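Speaker notes – "Buying a kitchen secondhand"
Adovari Home Fair, 19 August 2018
Slot: 20 minutes plus questions

Start with who I am. I have fitted used kitchens for eight years, mostly out of the Lill salvage yard. Show of hands: who has bought one already?

First point is measuring. People measure the room and forget the kitchen they are buying. Get the seller to measure every cabinet, width, height and depth, and write it on masking tape on the door. Older base cabinets may not match the height of a new dishwasher. Check before you pay.

Say the bit about L-shaped counters. The corner is where the money goes. If your wall is longer on the wrong side, the counter can't be flipped, and a stone one has to be recut or replaced. Ask where the seam is.
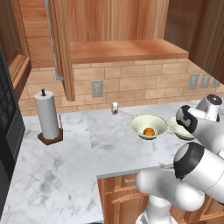 Ewan Cruickshank told me after the Vurnau talk that I was too gloomy about stone. He has moved six stone counters and cracked one, and that one had the sink cutout right near the end. His advice is to carry it on edge, like a window, and never flat. I will pass that on, but I still say pay a stone mover.

Second point is taking it apart. The buyer usually does this, so agree on a day and get it in writing who shuts off the water and gas. Order of work:

Doors and drawers off first, numbered.
Counter next.
Wall cabinets before base cabinets.
Keep the hinges and screws in one bag per cabinet.

Tell the story of the Oltel job here – 958 miles of driving in total, two trips, all for a bag of shelf pins left on a windowsill. Keep it short.

Third point, wood fronts and open shelves. Wood can be sanded and oiled again. Foil-wrapped doors can't, and once the foil lifts near the stove it keeps lifting. Open shelves need a good look on the underside, where grease collects. 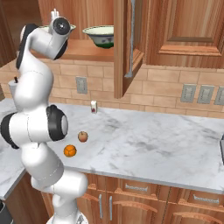 Can you mix old cabinets with new ones?
Put the new ones on a different wall. Side by side the color will never match, even from the same maker, as the old fronts have had years of daylight.

Fourth point is price. I start at a quarter of what the same kitchen costs new and take off for missing panels, plinths and end pieces. Appliances I count as zero unless I have seen them running. 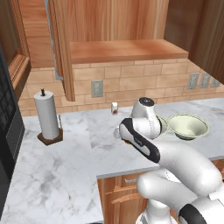
Then add the costs people leave out: van, plumber, electrician, a new faucet, filler strips, and a dump fee for whatever you don't use. Put the list up and leave it up while they write it down.

If time is short, drop the part on handles.

Finish with the handout and go to questions.

Related talks
Salvaged doors and how to hang them
Floors – sand, oil or leave alone
A first visit to the Lill yard

Contact: Adovari Home Fair speakers' desk | © 2018 | Back to top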